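Gripping a food box with the hand-held grippers: quick how-to

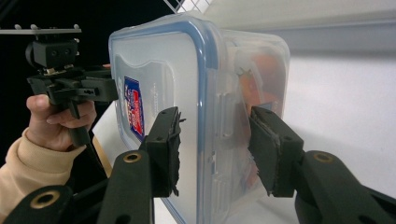 Cesthorpe Robotics Club / Manipulation team

For new members, mostly. Read before your first go on the Rutherford bench.

Boxes are harder than they look. Clear plastic, rounded corners, pads want to slide off. Ours is the one with the blue rim round the lid.

What you need: two grippers, two people, one box with a lid. Something in it. Empty ones skid about.

1. Check the pads. Ours have gone a bit frayed along the edge, fine for now. If a pad moves when you push it with your thumb, nip up the screws. Not too tight, it's plastic.

2. Open and close 3 times with nothing in the way. Should feel the same each time. If it sticks, look at the brass bushings first.

3. One pad on the front face, other on the far side. Keep off the latches.

4. Close slowly. Stop when the box stops shifting. Sides bowing in = too much.

5. Second person keeps their gripper close by but dosen't touch till you say. Then swap.

6. Lift a couple of cm, hold, put down. Log it in the Grerkex sheet, drops too please.

We want 1,000 good lifts before the Dradent heats and we are nowhere near. Roughly 16 a session is normal when your new.

Spare pads in the drawer under the bench. Take the last pair, write it on the board.

Next page: opening the lid, still to be written up.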